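厨房用品整理项目阶段进展报告

提交给：Barkonell 基金
提交单位：Grekier 生活用品工作室
日期：2022年10月3日

一、本期工作的范围

尊敬的基金负责同事：

按照我们在三月签的资助协议，每完成一个阶段，工作室需要写一份报告。本期的内容是桌面摆放和餐具归类，就是碗、盘子、带盖的锅，还有里面放的小件食物。上一期主要是采购和登记，那一部分已经交过清单，这次不再重复。

现在登记册里一共有148件物品，其中40件是碗和盘子。登记册的编号方法和上期一样，先写类别，再写尺寸，最后写颜色。颜色这一栏我们改了一点。以前只写“粉色”，后来发现深浅不同的粉色碗放在一起，写的人和读的人理解不一样，所以现在分成“浅粉”和“深粉”，如果碗里面和外面颜色不同，就两个都写。

二、桌面的准备

主工作台的桌面用牛皮纸铺好，然后用深蓝色的胶带贴成方格。这个办法在计划书里已经写过，当时您的同事问，为什么不直接在桌子上画线。我们的回答是，纸可以换，胶带也可以重新贴，桌子本身不会留下痕迹。格子的大小是按照常用的碗来决定的，小碗可以放进一格，大一些的碗和盘子会压到线。压线的时候，记录的人写物品中心所在的那一格。 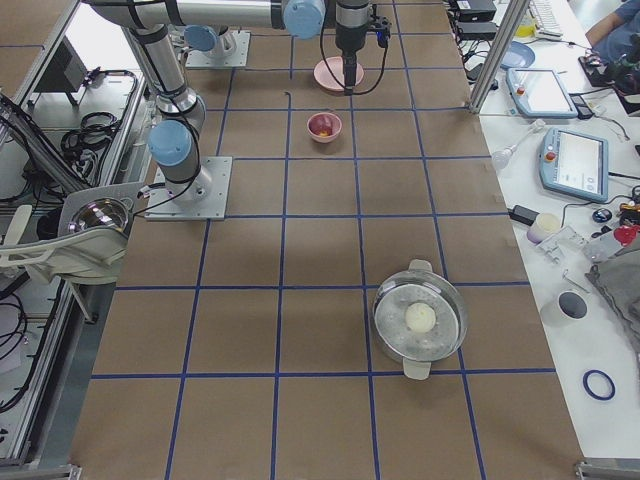 关于带盖的玻璃锅，我们花的时间比计划多。锅是透明的，盖子也透明，所以不打开也能知道里面放了什么，这对登记很方便。但是锅有两个把手，摆放的方向会影响它占多少地方。我们试了几种方向，最后规定两个把手一远一近，和桌子的长边平行。这样左右两边都可以继续放别的东西，拿锅的时候也不容易碰到旁边的碗。

蒸格算锅的一部分，不单独编号。这一点Mudow门店的同事有不同意见，他们认为蒸格常常单独清洗，也常常单独丢失，应该有自己的号码。我们同意在下一期再讨论，本期先按原来的规定执行。

三、摆放规则的修改

原来的规则有六条，使用以后我们觉得太长，新来的人记不住。本期改成下面的写法：

锅放在靠近操作人的右下区域，位置不随意改变。
碗和盘子放在锅的上方和左方，小的和大的分开。
小件食物先放在碗里或盘里，不直接放在纸上。
每次记录之前，先检查胶带有没有翘起来。

这几句话已经打印出来，交给Mudow的两个班组使用。他们的反馈总体是好的，不过有人提出“右下”这个词不清楚，因为站在桌子对面的人看到的方向相反。我们在打印件上补了一句：方向以有锅的短边为准，人站在这一边看。这个问题比较小，但是在前两次交接的时候造成过错误，所以在这里说明。

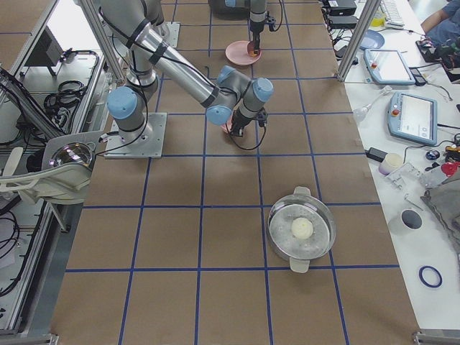 盘子的问题还没有完全解决。圆盘比较浅，和大口的浅碗很难分开，登记册里有几件东西先写成盘子，后来又改成碗。我们查了供应商Calimlim的目录，目录里的分法是按用途，不是按形状，对我们的帮助不大。目前的做法是用尺子量深度，深度超过规定的写碗，不超过的写盘子。已经改过的条目用红笔标出，电子表里也同时更正。如果基金方面有统一的分类标准，希望可以发给我们参考。

四、经费使用情况

本期的支出比较少，主要是材料。牛皮纸和胶带一共用了600元，比预算低一点，原因是三月一次买的量比较大，还有剩余。餐具没有新的采购。打印和装订的费用由工作室自己承担，没有计入本项目。

人员方面没有变化，工时表另外附上。如果工时表里的日期和上一次的格式不一样，请以这次的为准，上次的表格有一列写错了位置，我们已经改正。

五、遇到的困难

第一，牛皮纸用久了会起皱，起皱的地方碗放不平。我们现在把纸边固定得更紧，效果要等下个阶段才能判断。换一种更厚的纸也可以考虑，但是价格会高，需要先得到您的同意。

第二，空碗怎么登记，开始的时候大家的理解不同。有人认为空的不用写，有人每次都写“空”。现在统一为必须写，一个碗里没有东西也是一条记录，空白的栏目则表示没有检查过。按照这个新规定，本期的旧记录已经补了几乎一半，其余的会在下一期开始以前补完。

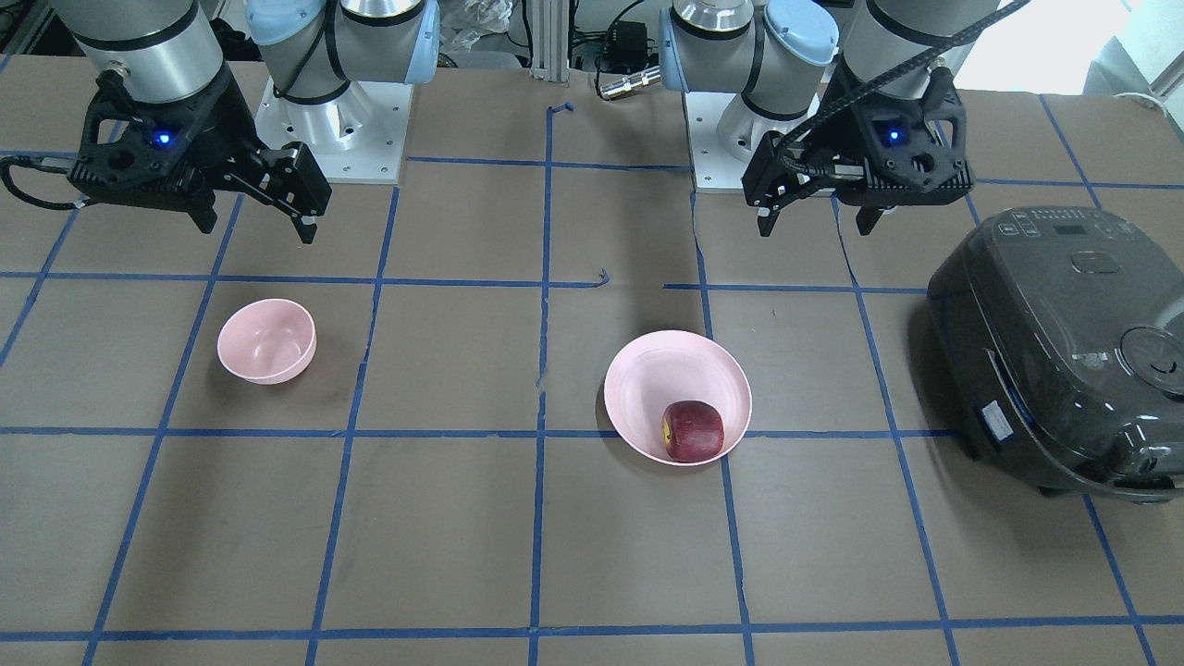

第三，两个碗的距离。计划书里写的是“适当的距离”，这句话写得不好，我们应该早一点改。现在写成两个碗之间至少有一条完整的胶带线，碗的大小不同也用同样的要求。大碗压住竖线的时候，从它的外边开始算，看另一个碗在哪一格。Mudow的同事试过以后说可以接受，只是桌上东西多的时候会觉得地方不够。

六、下一阶段的计划

下一阶段我们准备做三件事。首先把登记册里盘子和碗的条目全部核对一次，核对完以后发给基金方面一份电子版。然后和Mudow讨论蒸格的编号，如果决定单独编号，登记册的总数会增加，我们会在报告里写清楚增加的原因，避免和本期的数字混在一起。最后是纸的问题，我们会向Calimlim要两种厚一点的样品，每一种先铺半张桌子，用一段时间再比较。

需要基金方面确认的事情有两项：一是能不能用剩下的材料费购买厚纸，二是下一期报告是不是仍然用现在的格式。如果需要改格式，请提前告诉我们，因为工时表和登记册都要跟着调整。

附件：物品登记册（更新版）、工时表、材料费收据复印件。

Grekier 生活用品工作室 项目组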